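Student project: our gripper knocks the part over before it closes. Start over or fix what we have?

Posted in School Robotics and Clubs
March 13, 2026

Isla Buchanan

Hello everyone, and thank you in advance for reading, because I know this is going to run long. I help out with the after-school engineering club at Nirnham, where I'm the adult who signs the forms and finds the missing Allen keys. I taught chemistry for most of my working life and robotics is new to me, so please assume I know less than the kids do.

Our students are doing a sorting project this term. The idea is to pick small plastic parts up off a table and put them away in the right drawer. They decided early on (and I thought this was very sensible of them!) to build the gripper as a hand-held tool first, with a trigger you squeeze, before anyone tries to put it on the end of an arm. That way they can learn what the fingers need to do without also fighting motors and code. We have until May, when the families come in and every team has to show something working for 6 minutes.

The fingers are two flat black pads that swing in toward each other. They close nicely on a glue stick, a marker, a wad of paper, pretty much anything the kids have in their pockets. The trouble is with the small parts. One pad seems to arrive a little ahead of the other, and it shoves the part sideways or tips it over before the second pad gets there. The team ran 20 tries in a row and wrote them all down, and they were so discouraged by the end of it that I brought out the emergency granola bars.

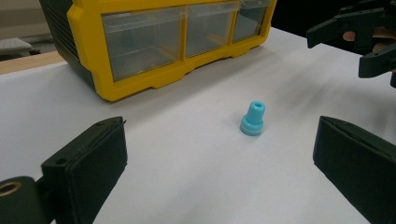

The team has split into two camps over what to do next. One half wants to throw out the flat pads and design new fingers with a curve in them, so that a part gets centered as they close. The other half says the pads are fine and the mistake is in how we're holding the tool and lining it up. The part they argue over most is the little light blue stepped one, because it stands on its wide end with a narrower bit on top, and they can't agree whether to go for the base or for the top. If you grab high it seems to want to tip, and if you grab low the pads are nearly scraping the table. I can see both sides and I've been no help at all.

So I have a few things I'd love opinions on. Is it normal for one finger to get there first, and is there a simple way to find out why? Are curved fingers worth the time for a first project, or will we just end up with a gripper that does one part well and nothing else? And does anyone have a good way for kids to practice lining up a hand-held gripper that isn't simply "try it again"?

We have a printer, though it's slow and there's a line for it, and a small amount of money left that I'd like to hang on to for batteries. Thank you so much, and please feel free to tell me if I've left out something obvious.

stonine_shop

Hi Isla, what a nice project, and I'm glad you're starting them off by hand. I ran a middle school club for years and the teams that went straight to the motorized version spent all their time on wiring and very little on picking anything up.

Yes, it's completely normal for one finger to get there first. On a home-built gripper the two sides almost never match perfectly. Usually it's one of the joints being tighter than the other, or a bit of slop in the linkage between the trigger and one finger. You can find out which pretty easily. Have one student hold the tool flat on the table with a sheet of graph paper underneath, and draw a line down the middle, halfway between the fingers when they're fully open. Squeeze very slowly and mark where each pad is every so often. If the marks on one side are getting ahead of the marks on the other, there's your problem, and the kids will have a lovely page for their notebook too. Do it a second time with the tool flipped over, so you know it isn't just the way somebody was holding it.

If one side is ahead, check these before you redesign anything:

Loosen both pivot screws and snug them back up evenly. Kids tend to crank down on whichever one they reach first.

Look for play where the trigger connects. Wiggle each finger with the trigger held still. They should wiggle by the same amount.

See whether a spring or rubber band is pulling harder on one side, if your design uses them.

Now, about the flat pads. I'd keep them! Flat pads that meet evenly will handle a much bigger variety of things than you'd expect, and your families will enjoy seeing it pick up more than one kind of object. What I would do is add something soft and a little sticky to the inside faces. We used strips cut from a rubber shelf liner, stuck down with double-sided tape, and it made a huge difference with round parts. A slick pad pushes a round part away, and a grippy one gives you a second chance if you're slightly off center. It costs next to nothing and you can peel it off again if you hate it. Cut the strips so they don't hang over the lower edge of the pad, or they'll drag on the table and you'll have a brand new mystery to solve (ask me how I know).

As for high or low, go low with anything that has a wide foot. The push comes in closer to the table that way, so the part is more likely to slide than to tip, and sliding is fine, because it'll slide until it meets the other pad. If the pads are scraping, tape a thin piece of cardboard under the body of the tool as a sort of shoe. Then the height is the same every time and the student only has to think about left and right.

For practice, we had a game. One student works the gripper and the other one watches from directly overhead and can only say "left," "right," or "squeeze." After a few turns they trade. It's loud and silly, and it teaches them very quickly that the view from behind the handle is not the same as the view from above. I still remember one pair who refused to go home until they'd done the whole cup of parts.

Do come back and tell us how it goes in May!

nivow_dad

just print the curved ones. my daughter's team had flat fingers and switched and never looked back. V shape works too and prints faster. lots of free models out there, search for "adaptive gripper finger" and scale it down

Hwang

I'd like to put in a word between the two answers already here, as somebody who has judged a good many of these student showcases and has seen both ways go well and both ways go badly.

The V shape that nivow_dad mentions really is good at centering round things, and if the team's parts were all round and all close to one size I'd say go ahead. A V cut for one diameter can get awkward with a much smaller one, though, because the small part disappears down into the notch and the tips of the fingers touch before anything is gripped. With a mixed bag of parts that can eat up a lot of printing. You could do a compromise where only one finger gets a shallow V and the other stays flat. The round part settles into the V, the flat pad presses it in, and you've only had to print one new piece. We did this with a group of ninth graders and they were very proud of it.

I also want to encourage you to let the two camps test it against each other, because it sounds as though you have a proper experiment sitting right there on your table. Agree on the parts and agree on the rules before anybody starts. Does it count if the part tips but gets picked up anyway? Does it count if it gets dropped on the way to the drawer? Kids will argue about that for a whole session if it isn't written down first. Give each design the same number of tries and have somebody from the other camp keep score. One of the best student projects I ever judged had 400 tries with one set of fingers and 400 with another, all in pencil, in a spiral notebook with a torn cover. I'm not suggesting yours do that many! But I remember that notebook far better than I remember the robot.

Two smaller thoughts while I'm at it. Before every try, put the part back on the same mark, a dot of pencil or a bit of tape on the table. If it goes down in a slightly different place each time you're testing the student's eye as much as the fingers, and you won't be able to tell the one from the other afterward. And have them open the gripper all the way before coming in. New drivers like to come in half closed to save time, and then they bump the part with a fingertip and blame the design.

I'd start with stonine_shop's graph paper, personally. It takes one afternoon, it uses up no printer time, and if the two sides are closing unevenly then new fingers are going to close unevenly too.

Isla Buchanan

Oh, these are wonderful, thank you all so much! I read the whole page out to the team and there was a great deal of pointing at one another. We've got the graph paper out for next session, and I'm bringing in a roll of shelf liner from under my own kitchen sink. The curved camp has agreed to wait for the marks before they get in line for the printer, provided they're allowed to draw up the one-V-one-flat version in the meantime, which seems fair to me. One follow-up for stonine_shop if you're still around: did you put the liner on the full length of the pad or only near the tips?

stonine_shop

Full length to start with. You can always trim it back. If the fingers stop closing all the way, the liner is too thick, so try a thinner one before you go adjusting any screws.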